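**Thread: open day at the Iltedstead lab, kitchen bench.** Doors at 9, over 200 people signed up.

The task is toast. Polishchuk runs two arms on a shared planner, with a camera at each wrist. 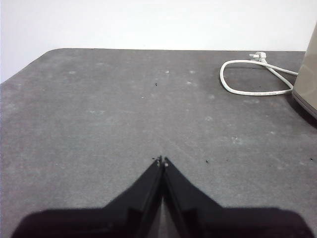

Wrist view is what the planner gets. Calibration takes a few minutes per arm. Amparo Huanca asked about false detections, a fair question with dark crumbs right at the fingertips. Size threshold, she was told.

Second station question: reach. The fixed camera covers what the wrists can't. 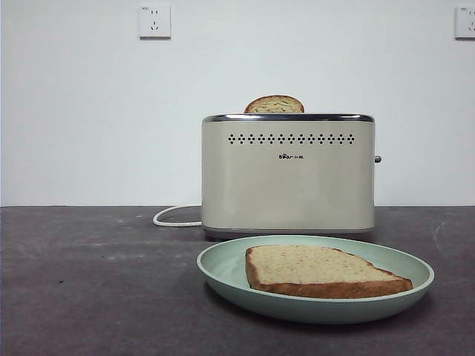

*Bread in the slot, bread on the plate.*

Elis James asked for the training set size. 800 episodes, 500 of them on bread.

The white cable is the hard part for me — thin, looped, no fixed shape. They treat it as a keep-out zone.
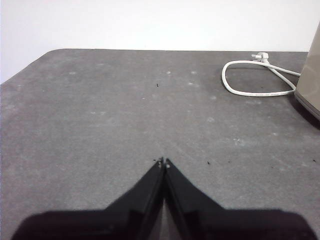 ## Grasping

Finger force is capped in software. Fresh bread gets a lower cap than toasted. Plate pose is estimated again before each move. 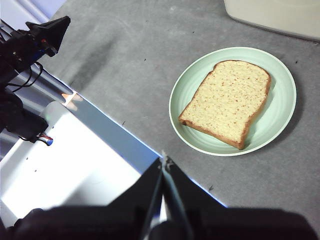

ILTEDSTEAD, August —

Slides go up Friday. I've asked for the force logs too.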